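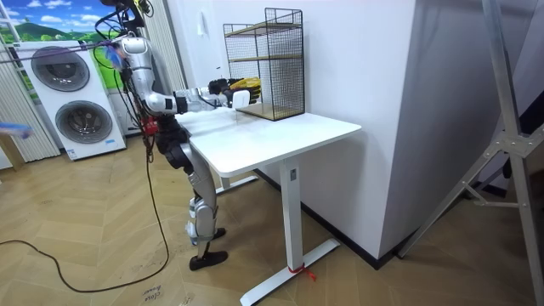 Can a three-shelf mesh rack stand directly on a standing desk, or does it need fixing to the wall? It can stand free if the heavy items go on the bottom board and the desk is raised and lowered at its slowest setting.

The longer version, for the archive, with the earlier message quoted below.

On 4th August a list member wrote:
> I have a Forkosero rack, black wire mesh with light wooden boards,
> and want it on the far end of an Esier desk, against the wall.
> The desk is 80 cm deep. The rack is 31 cm deep.
> 1. Will the mesh catch on the wall when the desk goes up?
> 2. Where should coils of cable and tape go?
> 3. Is the bottom board strong enough to sit flat on the desktop?

1. It will if it touches. Leave a gap of 2 cm and check it at full height as well as at sitting height. Ours was set up in May with no gap and had marked the paint within a fortnight.

2. Bottom board, pushed to the back. Coils left on the desktop in front of the rack creep forward and end up under whatever you are working on. Small boxes can go on the middle board. I keep the top one for paper.

3. Yes, provided it is fully seated in the frame. Press down on each corner in turn. If one rocks, loosen the side panels, square the frame and tighten again. The Orkano boards are a slightly different size and do not seat properly in this frame, whatever the Bakalis catalogue says.

Load: I stay under 18 kg for the whole rack, desk contents not included. The Esier leg columns will lift more, but the top end wobbles noticeably beyond that.

Any strap or tie around the foot of the desk should be trimmed once the cables are final. Loose ends get caught by the vacuum cleaner.

I have not tried the taller Forkosero frame on a desk. If anyone has measurements for it, please post them to the list.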